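Refinishing an old white table top — wax or varnish?

Grolar
Posted Monday

I've got a second-hand table that I use as a workbench in the spare room. The top was painted white by whoever had it before me and it marks if you so much as look at it. Mugs leave rings and pencil won't rub off. I've sanded one corner back to try things out. Do I wax over the paint or put varnish on it? I'd like it to stay white.

Hodia
Varnish, water-based. Anything oil-based will go yellow, and you'll see it by next summer. Three thin coats, light sand between them.

pindeck57
Disagree. Varnish chips on a bench and then you're patching it for ever. I wax mine every October, takes 10 minutes, and if I scratch it I wax it again.

Hodia
Wax does nothing against hot mugs though, and that was the question. You also can't paint over it later without scrubbing the lot off first.

pindeck57
Use a coaster then.

Ruby-Lee Hoani
I've done both. Wax was fine on the hall table, where it only gets post and keys put on it. On the one I work at it lasted a few weeks and then went dull wherever my arms rest. I stripped it and went over to water-based varnish, satin, with a foam roller. The roller matters more than the brand — a brush left lines I could feel with my hand. 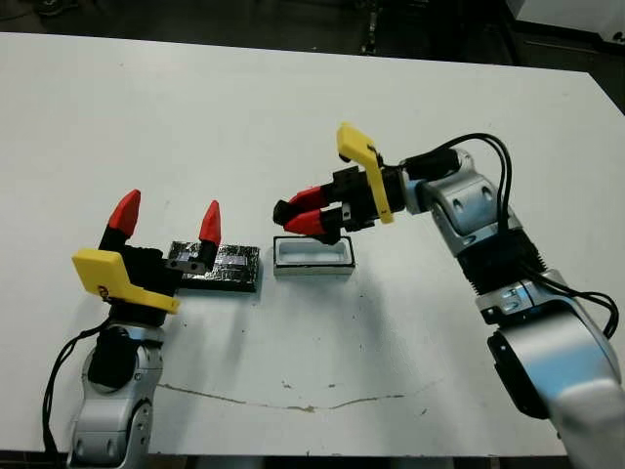

Leave it longer than the tin says before you put anything heavy on it. Mine said 18 hours and a lamp base still stuck after two days. I'd give it a week if you can stand to.

Jurić
Check what paint is on there first. If it's old gloss, the varnish won't grip unless you dull the whole top down. Rub a bit with meths on a rag. If the colour comes off it's probably emulsion.

Grolar
Did the meths test and the rag came up white, so emulsion it is. Going with satin varnish and a roller. Does it need primer?

Jurić
Not if it's sound. Wipe it down and let it dry.

pindeck57
Still say wax, but let us know how it goes.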